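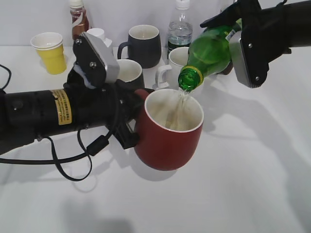 Fig. 1. Pouring from a green bottle into a red mug. The mouth of the bottle is directed into the mug and the mug is slightly tilted.

Beverage service, basic level
Handout 2: Pouring into a mug
Prepared by Gheorghița Voicu, Prandgate

Please read this handout before the practical class. You will need it together with the table of vessels from Handout 1.

1. Choice of the vessel

In a café we pour cold drinks mostly into glass, but in the staff room and at small events a mug is very common. A mug has thick walls and we can't see the level of the drink from the side. For this reason the inside color is important. A white or cream interior shows the surface of the liquid well, also when the outside is red or dark gray.

Before service, look into every mug. It must be empty and clean, and the rim must have no chips. Take the mug by the handle or low on the body, never by the rim.

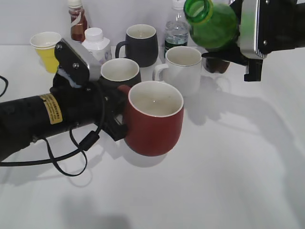
2. The pour

Keep the mug a little tilted at the beginning. Bring the mouth of the bottle close over the rim, but do not let the two touch. Start with a thin stream. A sparkling drink makes many bubbles when it falls from high, and the foam hides the real level. Wait until it goes down, then continue.

Stop when there are 2 cm left to the rim. At the end, turn the bottle a little in the hand while you lift it, so the last drop stays on the mouth.

In the class we use the Vesta mugs, which hold over 30 cl when filled to the rim. Please do not fill them so far. A guest who must carry a full mug will be unhappy with you.

3. The bottle

Hold the bottle on the body and know what is in it before you pour. Green plastic lets the light through, but the color of the drink is changed by it, so you can't judge the drink from outside. Read the label.
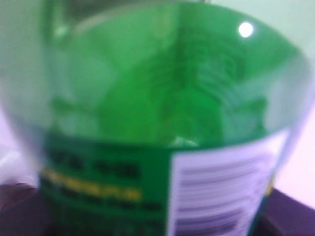
Fig. 2. Green translucent plastic at close distance, with the upper edge of the label.

For the practical class, bring a cloth and your notes. Homework: exercises A and B in the Kosard workbook.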